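阅读时间：5分钟

发件人：Man-sik Kang
收件人：活动室邮件列表
主题：回复：白色格子柜要不要换

各位好，

先回 Aled 的邮件，原文附在下面，后面分几点说。

> Aled Powell 写道：
>
> 大家好。三月的开放日之前，我想把活动室那组白色格子柜的事定下来。现在的情况是上面的格子没什么人用，东西都堆到最下面，小孩坐在地上翻，翻完也不一定放回去。我倾向于换成带门的柜子，Emero 有一款，宽度合适，报价 1,830，含送货，不含安装。
>
> 另外玩具食物和乐器混在一起，是不是该分开？我上次找鼓找了半天。
>
> 有意见请直接回列表，不要单独发给我。
>
> Aled

关于换柜子，我的意见是先不换。这组柜子的板子没有坏，隔板也结实，缺的是一个大家都认可的放法。带门的柜子我们在 Planton 那边用过，门一关，里面什么样谁也不知道，过两个月打开还是一团乱。开放式的好处是小孩自己看得见，也拿得到。

柜顶也可以利用起来，放几件颜色鲜明的东西，小孩进门就知道这边是玩“买菜”的。

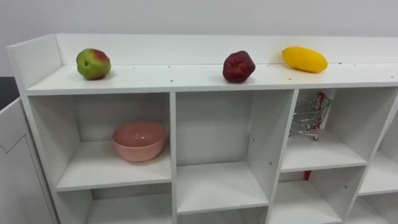
柜顶的三个仿真水果，下面格子里是粉色的碗。

柜顶靠前有一排小螺丝孔，不影响使用。有人提过用白色贴纸盖上，我觉得可以，但不着急。水果靠后沿放，不要放到前边来，小孩伸手一碰就滚下去了。碗留在上排格子里，和水果离得近，玩的时候一起拿。

再说 Aled 提的分类。我建议按“怎么玩”来分，不按材质分。过家家的一类，乐器一类，零碎的一类。零碎的那一类最麻烦，通常是没人认领的小东西，放哪里都不像，最后就到了最底下一层。我在 Wemness 帮忙的时候，那边的做法是给零碎东西配一个浅盒子，盒子满了就必须清一次，效果还可以。我们也可以照做，浅盒子我家里有两个，下次带来。

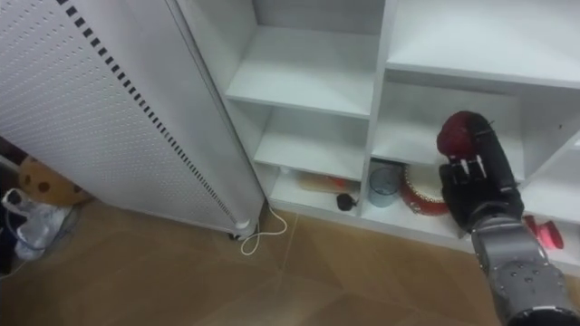 取暖器的位置也要一起定。天冷的时候活动室离不开它，但它一挪，柜子前面能坐人的地方就变了，去年冬天为这个来回搬过好几次。现在它立在柜子左边，白色的电源线在地上绕了一个圈，又顺着柜脚往右拖，小孩蹲在那里拿东西很容易绊到。我的想法是柜子不动，取暖器往外让 40 厘米，电线收到背墙一侧，用理线扣固定。开着的时候，左边那一列格子不要让小孩去拿，最下层的小东西也挪到别处。取暖器上不要搭衣服，这个以前说过，再说一次。

理线扣我问过 Hong 五金店，有现货，买一包就够，钱从活动室的零用里出，我会把小票拍下来发到列表。

接下来是具体放法。乐器固定放在右边下层，鼓单独占一格，不要在鼓面上压别的东西。杯子和碗归到一起，放在上排，免得和鼓挤在一处。蔬菜和水果合成一类，数量多的时候分两格放，平时一格够用。
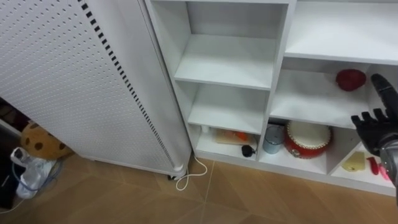 标签的事我也想过。字太小的标签小孩不看，大人也不看，所以我打算用图画，一格一张，贴在隔板的侧面。图画请 Aled 来定，他上次给图书角画的那套很清楚，颜色也耐看。如果时间来不及，先用彩色胶带区分也行，绿色代表蔬果，红色代表乐器，其余的以后再补。

擦洗方面，塑料的用温水加一点洗洁精，擦干再放回去。鼓不要沾水，干布抹一下就好。仿真水果的缝里容易积灰，用旧牙刷刷。柜板每次活动结束后擦一遍，格子里面也要擦到。

收拾的时间定在每次活动的最后5分钟，带着小孩一起放。大人不要全部代劳，放错了当场挪一下就行，不用批评。

如果按这个办法用到三月底还是乱，我同意再谈 Emero 的柜子。请 Aled 先问一下对方，报价能保留多久，退换怎么算，安装另收多少。

还有一件事，上次有人问旧的收纳筐能不能拿走。可以拿，放在门后，先到先得，拿之前在列表里说一声。

不同意的请直接回复，没有意见就不用回了。

Man-sik Kang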